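Uvdale table-top tasks: progress report to Clemholm
30/09/2021
Prepared by Sabina Roy

Summary

Work is on schedule. The arm is being taught kitchen tasks by remote control, with one person driving and a second keeping the log. Eirini Papadakis and Iason Lazaridis have done most of the driving this period. Of the 28 task scripts agreed with you in the spring, 24 now have a full set of demonstrations.

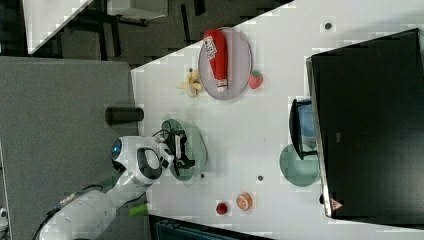

Demonstrations for the clearing and sorting tasks were given priority, as you asked at the last review. The operator moves the arm with a hand controller and closes the two fingers when they judge the position is right. Plates have been the slowest items to learn to drive. With the gripper directly over a green glass plate, the operator has to choose which part of the rim to go for, and new drivers tend to hesitate at that point. We keep those pauses in the recordings but mark them. Toy fruit and the ketchup bottle are quicker to teach.

Changes since the last report

Despina Karras rewrote the operator notes after two new drivers asked the same questions about wrist rotation. Start positions are now varied between runs.
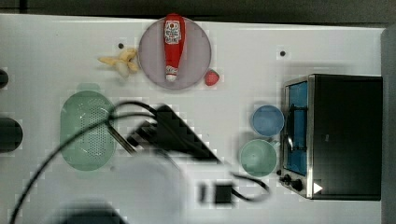

We also tried guiding the arm by hand for the tasks that need a slow push. It was easier to learn, but the operator's own arms got into the recordings, so we went back to remote control for everything except the door tasks.

Still to do

The 2 pouring scripts are waiting for a decision from Manolis Politis on spill trays. The other outstanding scripts will be recorded in October. Spending is within budget.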